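桌面机械臂抓放实验的操作规范：从试行到修订
课程项目报告（第三小组）
2026年5月24日

摘要

我们小组这学期做的题目是给实验室的桌面机械臂写一份学生真正愿意照着做的操作规范，内部代号叫Nevum。任务本身很简单，把一个红色方块放进藤编篮子里，但围绕这个小任务要约定的事情多得超出想象：谁按启动，谁守急停，方块摆在哪里，篮子能不能挪，什么样的一次才能记作成功。规范初稿共31条，试行之后修订为现在的版本。这份报告记录我们怎么写、怎么试、怎么改，也写了几处到现在仍然没吵出结果的地方。

一、为什么做这个题目

起因是二月份的一次组会。Roxana Bratu翻旧的实验记录，发现同一个抓放任务在不同人手里有四种写法：有人把方块碰到篮沿算成功，有人要求落到篮底，有人要求夹爪退开以后方块不动。四种写法混在一张表里，成功率根本没法比。她当场就说，我们别再调参数了，先把规矩定下来吧！大家一听都觉得有意思，题目就这么换了。

我一开始有点担心，写规范听上去不像“做项目”。后来发现完全不是这样。写一条规则，就得想清楚它管的是什么，在什么情况下会失效，执行的人累了以后还会不会照做。这比写代码还费脑子，也比写代码热闹，我们为了“归位”两个字能吵一个下午。

二、参考的标准与实验室原有规定

动笔之前我们先读了几份公开的标准。ISO 10218讲工业机器人的安全要求，ISO/TS 15066补充了人与机器人协作时的内容，风险评估的思路主要参考ISO 12100。这些文件面向的是设备制造商和集成商，不可能整段搬进学生实验室，我们借用的主要是做事的顺序：先列危险，再估风险，再想措施，最后才写成文字。

实验室自己原来有一页纸的须知，贴在门后，内容以“禁止”开头的居多。Junpei Tsuji统计了一下大家对这页纸的印象，组里除了“禁止饮食”，谁也背不出第二条。他由此提出一个我们后来一直坚持的写法：每条规则都用动作开头，写“做什么”，尽量少写“不许做什么”。

三、工作区约定

工作区的布置是规范里改动最少的一章。桌面铺白布，布要盖过前沿；机械臂装在桌子远端；操作者站在近端，所有摆放动作都从近端完成。线缆统一收在右后角，任何人摆放物件时手臂不跨过线缆。

白布要不要换，我们讨论过两次。布上已经有些淡黄色的污渍，Irina Bucur主张保留，理由是换布会改变整个背景，前后记录就不好对照。最后规范里写的是：一个实验批次内不换布，批次之间可以换，换了要在日志里记一笔。皱褶允许存在，明显鼓起的地方用手抹平，以方块能平放为准。

初始摆放规定如下：篮子放在桌面左侧偏中，保持空的；方块单独放在白布上，与篮子分开；夹爪朝下停在桌面上方，不夹任何东西。操作者摆好后双手离开桌面，口头报“就绪”，守急停的同学回一声“收到”，才可以启动。
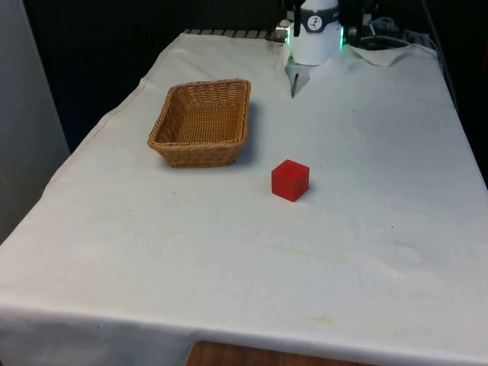

四、角色与流程

1. 角色

每次实验至少三人在场，分别是操作员、安全员和记录员。操作员负责摆放和启动。安全员的手始终放在急停按钮旁边，不看屏幕，不聊天，不替别人拿东西。记录员只管填表。三个角色每40次轮换一次，轮换时机械臂必须处于停止状态。

为什么是40次？我们试过更长的轮换间隔，到后半段安全员明显走神，Syahrul Pelupessy很坦率地承认自己有一次盯着窗外看了好一会儿。间隔再短，交接又太频繁，大家觉得烦，一烦就容易省步骤。这个数字没有什么理论依据，是我们自己磨出来的，换一个实验室可能就得重新磨。

2. 启动前检查

检查单压缩到五项：急停按钮试按一次并复位；夹爪内无物；篮子为空；方块在白布上平放；所有人退到近端标线之外。检查单由操作员念，安全员逐项看过再回应。初稿里的检查单有十二项，念到后面谁都开始加速，Veronica Ghiță拿手机录了一段给我们听，语速快得像绕口令。砍到五项以后，念得慢了，也真的会低头去看了。

3. 运行中

机械臂运动时，任何人的手不进入桌面范围。这一条没有例外，方块滚落也不伸手去接。需要干预时，先停机，确认状态，再由操作员一个人处理。我们特意写了“一个人”，试行初期出现过两个人同时伸手去扶篮子的情况，当时机械臂已经停了，没有危险，可是谁碰了什么、碰到哪里，记录员完全写不清楚。

4. 方块的允许位置

这一节改得最多。初稿只写“方块放在篮子前方或右侧”，试行时马上有人问：后面行不行？后面靠近桌子远端，离黑色支架很近，夹爪下探时周围的余量小；可是如果规范只允许好抓的位置，测出来的结果又未免太好看了。 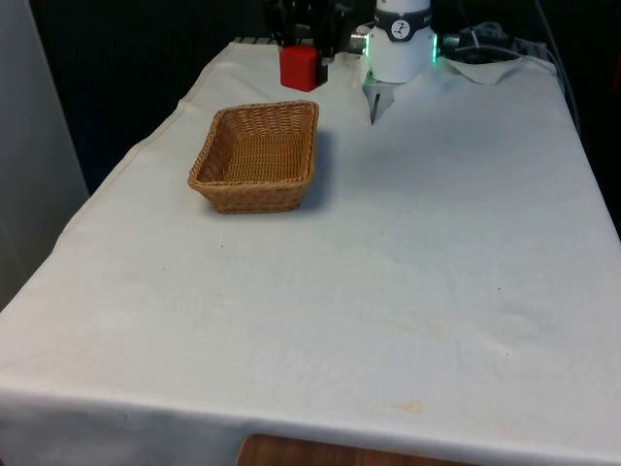 争论的结果是把桌面分成常规区和边界区。常规区在篮子的前方和右侧，任何操作员都可以使用。边界区包括篮子后方以及靠近机架的位置，使用时降低运行速度，安全员要提前得到口头告知，记录表上单独打勾。两个区的数据分开统计，不合并计算成功率。我个人非常喜欢这个方案！它让难的位置可以正大光明地做，又不会悄悄影响别的数字。Junpei给边界区的表格起了个名字叫Vlad，问他为什么，他只说短，好填。

五、什么算成功

这是整份规范的核心，也就是当初Roxana翻出来的那个问题。我们现在的定义有三个条件，要同时满足：方块整体在篮子内部，平放在篮底；夹爪没有夹着方块，并已退到桌面上方；从夹爪退开算起，方块在三秒内没有位移。

压在篮沿上不算，斜靠篮壁单独记为“部分完成”。篮子被推动但方块落入篮底，记为成功，同时勾选“篮子移位”，下一次开始前由操作员把篮子摆回。Irina原本希望把篮子移位直接判为失败，她的理由很充分：真实场景里如果是一个装满东西的篮子，推一下可能就全翻了。我们最后没有采纳，但把她的意见原样写进了附注，留给下一届参考。
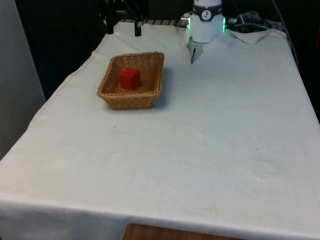

判定由记录员做出，操作员不参与。操作员往往盼着它成功，我自己就是，看见方块晃晃悠悠进去的时候差点鼓掌。记录员拿不准时不当场争论，先标“待定”，一个批次结束后三个人一起看录像决定。看录像也有规定：先各自写下判断再对照，免得声音大的人说了算。

六、记录与命名

记录表用我们自己搭的小工具Zidano填写，每次实验一行，字段包括批次号、角色分工、方块所在区、判定结果和备注。备注栏不许留空，没有异常就写“无”。这条看着啰嗦，执行起来却很有用，空白到底是没异常还是忘了填，过一周谁也说不清。

试行期间一共留下1,127条记录。其中有一部分早期记录缺少区位信息，我们没有凭印象补填，统一标为“旧版”，不进入统计。Syahrul很心疼，那批数据大多是他做的。规范的第一个牺牲品就是我们自己的数据，不过规矩既然定了，从自己开始守也好。

七、修订过程中学到的事

第一，规则要有人试着违反。我们专门留了一次活动课，请隔壁做Cloltine项目的同学只拿着规范来操作，我们站在一边不许说话。他们很快就找到了漏洞：规范没说急停之后由谁复位，两个人互相看着，谁都不动。现在写明由安全员复位，操作员在场确认。

第二，字数要有上限。规范正文控制在2,000字以内，超出的内容放到附注。Veronica负责删字，她删得很狠，我写的一整段关于夹爪速度的说明被她改成了一行。删完以后我读了两遍，确实没少什么。

第三，术语要统一。“归位”“复位”“回零”在初稿里混着用，现在“归位”只指机械臂回到起始姿态，“复位”只指急停按钮，篮子和方块一律用“摆回”。

八、尚未解决的问题

白布的皱褶还没有可操作的标准，“明显鼓起”由谁说了算，目前靠操作员的感觉。边界区的降速幅度也只是沿用控制器里的一档预设，没有系统测过。另外，三秒的静止时间是用秒表掐的，记录员一边看方块一边看表，误差肯定有，下一步想让Zidano自己计时。

还有一个问题是人数。三个人同时在场，在考试周很难凑齐。有同学提议允许两人实验，由操作员兼任记录员，目前我们没有同意，判定独立这一条就会落空。如果以后录像判定足够可靠，也许可以重新讨论。

分工：规范文本由Veronica Ghiță和Irina Bucur执笔，Junpei Tsuji负责记录表和Zidano，Syahrul Pelupessy负责试行排班与安全员培训，Roxana Bratu负责判定标准。报告由全组共同修改。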